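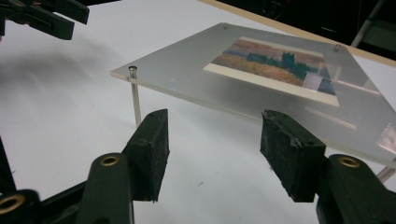

White tabletop at the Omwood bindery, Trustdale.

Trustdale's recipe book is finally between covers, and it's a beauty

The Trustdale community cookbook has gone on display at the Omwood bindery on Angelovski Street, and if you have ever eaten at a potluck in this town there is a fair chance you'll recognize something in it.

The book runs to 256 pages and every copy of the first edition has been folded, sewn and glued by hand. That was the job of 19 residents who signed up for Omwood's evening bookbinding course last winter, most of them having never held a bone folder in their lives. The results are gorgeous: cloth spines in mustard or dark red, marbled endpapers (no two alike!) and a ribbon marker long enough to be useful when the book is lying open beside the stove.

Course instructor Ailbhe Ó Conaill had expected her students to make a blank notebook each and go home happy. It was Damir Dumitrescu, a retired school cook, who turned up in the second week with a shoebox of handwritten cards and asked whether they could bind something people would want to read.

"I thought he meant one copy," Ó Conaill said. "Then he brought the second shoebox."

Word got around after that. Recipes were dropped off at the bindery, slipped under the door of the post office and, in one case, dictated over the phone by a former resident now living in Trevent. Altogether 2376 arrived, in several languages and every imaginable kind of handwriting, and picking the ones to print took longer than the sewing.

Butter tarts were the great battleground. Raisins or no raisins, runny or firm, the editors tasted their way through the lot over a couple of very full afternoons and ended up printing two versions on facing pages. There is also a wonderful run of soups, a whole chapter on pickles and preserves, and a plum dumpling recipe from Senad Živković that has already been copied out by half the class.

"My mother never measured anything, so I had to cook it over and over with a scale beside me," Živković said. "My neighbours got very tired of dumplings. Well, they said they did. They kept coming to the door."

The layout was done by Ivan Polishchuk, who kept a good many of the original notes in the margins, so you get remarks such as "double this if the cousins are coming" and "not for the good tablecloth" right alongside the ingredients. A few of the old cards are reproduced in full, butter stains and all.

Hand sewing is slow, but it has a real advantage in a cookbook. The pages are gathered into sections and stitched through the fold, so the finished book lies flat at any recipe without cracking the spine. Ó Conaill showed this off at the launch by leaning a copy open at the rye bread page and kneading an imaginary loaf in front of it, to loud applause.

Amirhossein Pakzad, whose saffron rice opens the chapter on family dinners, brought a tray of the real thing to the launch and it was gone before the speeches had finished. He has promised a bigger tray next time.

First-edition copies are spoken for, but a reading copy is chained to the front counter at Omwood (a very long chain, you can take it over to the armchair) and another will go to the Trustdale library once its shelf label is on. A paperback printing is planned for December, with the same text and margin notes, and the bindery is taking names for it now.

Omwood will run the bookbinding course again this fall, with evening sessions starting at 7 p.m. Beginners are very welcome and all tools are supplied. Students should bring an apron and, at Dumitrescu's request, any recipe for rhubarb, a subject on which he feels the first edition was a little thin.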